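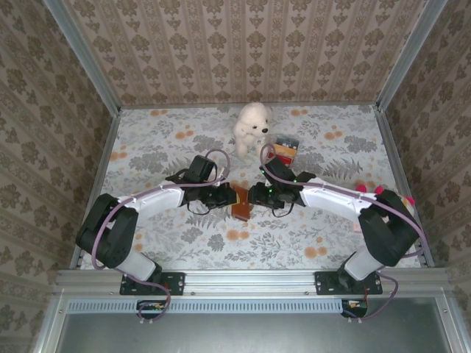 The Page Turner

I only got the job because Griet Kuipers's usual man had gone down with flu, and I happened to be standing in the foyer of the Clarkavier Rooms holding a cello case that wasn't even mine. Could I read music? Well enough, I said. Could I sit still? That one I had to think about.

The piece was a piano trio by somebody called Gemis, 51 pages of it, all copied out by hand and held together with tape. Griet ran me through the bad corners in the green room. "I nod once," she said, "and if I nod twice, I'm just enjoying myself."

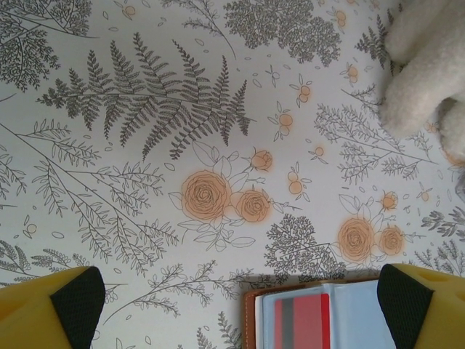
So on we went. 134 people out there, and my mum in the second row, waving! I did the first movement beautifully, I thought. Then came the slow one - all long notes and sad cello - and Griet nodded. Then she nodded again. My hand was already on the corner of the page.

I turned it. Out of the side of her mouth she said a word I'd never heard a pianist use, and played the next eight bars from memory. Afterwards she signed my programme and asked if I was free in September.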